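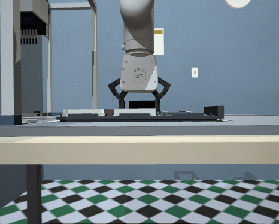
Our Vakeo scene, with the gripper just above the right-hand white part.

Part jumps sideways when the simulated gripper closes — physics or our script?

Posted by Lihua Li in Student Projects and Clubs

Hello all, and apologies in advance for the length of this. I help run the after-school robotics club at Landirard and this year we've entered the Saludo challenge, the one where every team gets the same virtual workbench and has to pick two white parts off a tray and put them back down the other way about. I teach chemistry, so please be gentle with me. The students understand a good deal more of this than I do, but they've been stuck on the same thing for a fortnight and I said I'd write it up properly for them.

We're doing everything in Vakeo on the school computers. The scene came with the entry pack and we haven't changed anything in it, apart from one student who asked to keep the green and black checked floor when the rest of us wanted to swap it for something plainer. (She won the vote. I've grown rather fond of it.)

The arm comes straight down over the right-hand part, stops a little above the tray, and then a script lowers it the last bit, closes the fingers and lifts. When it goes well it's lovely. When it goes badly, the part seems to hop to the left the instant the fingers close, and then it either comes up crooked or gets left behind on the tray with one end sticking up. The students have logged 283 attempts so far and 92 of those were failures, nearly all with this same hop.

What we've tried:

Slowing the fingers right down. It helped a bit, or we thought it did, but then the next batch was as bad as ever.

Raising the friction on the fingertips. This made the hop smaller but then the part wouldn't let go at the other end, which the students found hilarious and I found less so.

Lowering the gripper a touch further before closing. The fingertips hit the tray and the whole arm shivered.

In the picture you can see how the tip on the right comes down beside the part, quite near its right end. One of our Year 10s thinks the fingers aren't centred and that's the entire problem. Another is convinced it's the stepped corners underneath, where the part sits over the tray, and that they are catching on the way up. They have each drawn me diagrams. They are both very persuasive and I honestly can't tell who's right, and the rest of the club has split into two camps at either end of the room.

We have to send our entry in by the end of March, so there's time, but not heaps of it. Any help would be gratefully received, and if it can be explained in a way I can pass on to a room full of fourteen and fifteen-year-olds, all the better. I'd much prefer a nudge in the right direction to a finished script, as it's meant to be their work.

Thank you so much!
Lihua

Rommel Manalo

Hello Lihua, what a nice thing to come home to. I mentored a team through Saludo last year and we had a hop of our own, although ours went towards the back wall and took us far longer to track down than I'd like to admit.

I think your first student is probably right, with the second one adding to the trouble. Let me try to explain it the way I did with mine, which involved a rubber and two pencils.

Put a rubber on the desk. Hold a pencil upright on either side of it, with one pencil nearly touching and the other a good way off. Now bring the pencils together at the same speed. The near one gets there first and shoves the rubber along until it meets the far one. On a desk the rubber slides quite happily. On your tray it can't, with those stepped corners sitting over the edge, so the push builds up until something gives, and what gives is the part popping up and over. That would be your hop. The direction fits as well: if the right finger arrives first, the part goes left.

You shouldn't take that from me on the strength of one picture, though. The angle is very low and nearly level with the tray, and it tells you next to nothing about how far forward or back the fingers are. So have the students measure it. Vakeo will write out the contact forces for every step if you tick the contact log box in the run settings. Ask them to find the first step where each fingertip touches the part. If the right one touches well before the left one, you've found it. If they touch together, I'm wrong and your second camp gets its turn.

A word about the log before they open it. It's long. One of ours was 2,889 lines for a single pick and the students nearly gave up on the spot. Get them to filter it down to the two fingertips first, and then only to rows where the force isn't zero. Ours came down to 32 rows after that and we could read them out loud to each other.

If it does turn out to be the centring, there are two ways to go about it. The simple one is to shift the arm across by half the difference between the two gaps before you lower it. The nicer one is to read the part's position at the start of each run and work out the target from that, so that it still works when the challenge moves the tray a little (and it does, in the second round — I don't think that's giving away any secrets, it's in the rules somewhere near the back). I'd let them do the simple one first, so they get the pleasure of seeing it work, and then ask what would happen if somebody nudged the tray.

Please put the friction back to whatever it was when you started. Sticky fingers hide this sort of mistake beautifully and then bite you at the release, as you've found! I'd also go back to the original finger speed, so you're only changing one thing at a time. We kept a sheet of paper taped beside the monitor with every setting on it and the initials of whoever had last changed it, and it stopped a great many arguments.

And do keep the floor. Ours was beige.

Best of luck to both camps,
Rommel

gantry_gran

Increase the solver iterations. Default is too low for small parts. Also check your units, half the time it's units.

zuvero_team

We're another school team, so I can't say too much about our own script, but I can share one thing that caught us out. It isn't quite the problem you've got, but it might be mixed up in it.

The lift. We were going straight up as soon as the fingers stopped moving, and in our runs the fingers had stopped but the grip force was still climbing. So the part was being lifted while it was only half held. We put a short wait in between closing and lifting and lost a whole family of failures we'd been blaming on the corners. It's one line and easy to take out again if it does nothing for you.

I'd also sort your failures into kinds before you change anything else. You've said nearly all of them are the same hop, but did somebody watch them all back, or just the first few? We thought ours were all one thing as well. There were three, and one of them was the gripper brushing something else on the way down. Make a folder for each and drag the replays in. It's dull work but good for whoever's waiting for a turn at the computer.

On solver iterations, I'd check whether you're allowed to change them before you spend an evening on it. Our reading of the rules was that the physics settings are fixed for marking, so even if it looks better on your machine it won't count for anything.

Lihua Li

Thank you all, this is wonderful. I read the pencils and rubber explanation out at the start of the session and within a minute everyone was doing it on the desks, so that was a success before we'd even turned anything on.

The contact log says the right fingertip touches first, by quite a margin, in every failed run we've opened. Camp one is being very gracious about it. Camp two have pointed out, fairly I think, that the part wouldn't hop if it weren't for the corners, and they'd like that recorded, so I am recording it.

They've moved the arm across and put the friction back, and they're now working through a fresh batch with the original finger speed. I don't want to say too much until that's finished. We did look at the rules and the solver settings are indeed locked, but thank you for the thought, gantry_gran, and I have set two of them to checking the units.

The wait before lifting is next on the list, along with sorting the old replays. Rommel, we found the bit about the tray moving. There was some groaning.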